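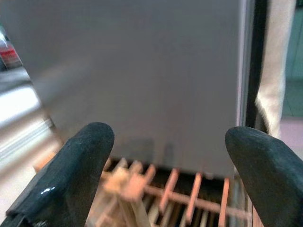 Kitchen Helpers Wanted, Part Time (Dish Room and Pantry)

Posted 9 October 2021 by the Sheehan House kitchen

Sheehan House is hiring two part-time kitchen helpers for the dish room and pantry. The house serves a hot lunch and an early supper to residents and day guests. Most of this job is washing, drying and putting away. The rest is keeping the shelves in order and helping the cooks set up.

You don't need restaurant experience. You do need to be able to stand for a full shift, keep a steady pace, and put things back where they belong.

The work

We have no machine for most of the serving ware. The big pots go through the old Gasora washer in the back, but trays, boards, baking sheets and anything with a handle get washed by hand and racked to dry. Things dry standing up. Flat pieces stay in the rack until they are fully dry, then go to the shelf by size, largest at the back. Please don't stack them wet. We had to throw out a good set of boards in June after they were put away damp.

On a normal shift you will:

- Clear and scrape what comes back from the dining room
- Wash, rinse and rack by hand
- Dry and put away the morning load before lunch is plated
- Wipe down counters, sinks and the racks themselves
- Sweep and mop the dish room floor
- Take out compost and recycling

On delivery mornings you will also help unload. Dry goods come from Pririco in boxes that can weigh up to 30 pounds. The cart handles the distance, but the boxes have to be lifted on and off. New stock goes behind old stock. The labels face out.

The wooden racks need some care. They get scrubbed with a stiff brush at the end of each week and left to air out overnight. Bleach is for the floor and the sinks and should stay off the wood. If a peg comes loose, set the rack aside and leave a note on the clipboard by the door.

Hours

Shifts are 5 hours. The early shift covers breakfast cleanup and lunch. The late shift covers supper and closing. Each helper works four shifts a week, including one weekend shift. We post the schedule two weeks ahead and try to keep it the same from month to month. You may trade shifts with the other helper as long as the kitchen office knows by the day before.

There is a paid 30-minute break on every shift, and you are welcome to eat what the kitchen is serving that day.

Pay

Pay is hourly and depends on experience. We will tell you the rate when we call you, before you come in for an interview. The late shift pays a little more. You are paid every second Friday by check or direct deposit. Aprons and gloves are provided. Bring your own closed shoes with a good grip – the dish room floor is tile and gets slick.

What we are looking for

- Age 18 or over
- Able to lift 30 pounds and work with hands in water for a good part of the shift
- Able to read labels and a written schedule in English
- A food handler card, or willing to get one in the first month (we pay the fee)
- On time. The cooks can't start plating if the trays aren't ready

It helps if you have worked in a school kitchen, a bakery, a church kitchen or anywhere else with a lot of hand washing, but we will train. Training is three paid shifts alongside the person currently doing the job. By the third one you should know the shelves.

The kitchen is on the ground floor. The pantry is down 8 steps and there is no elevator to it, so please tell us if stairs are a problem. We may be able to split the work so that one person stays upstairs.

How to apply

Pick up a form at the front desk at 482 Bakasus Road, or write us a short letter with your name, a phone number, the shifts you can work and any kitchen work you have done, paid or unpaid. A résumé is fine but not required. Drop it in the box marked Kitchen at the desk or mail it to the same address.

Please don't come to the kitchen door to ask about the job during lunch or supper. Mid-afternoon is the best time to find someone at the desk who can answer questions.

We will call people as applications come in and will stop when both jobs are filled. The interview is short and takes place in the kitchen, and you will see the dish room and pantry while you are there. If you want the job and we want you, you can usually start the following week.

Recent postings
Weekend Cook, Sheehan House
Laundry Room Attendant, Evenings
Delivery Driver, Bakasus Road Route
Front Desk, Part Time
Garden Help Wanted for Spring Beds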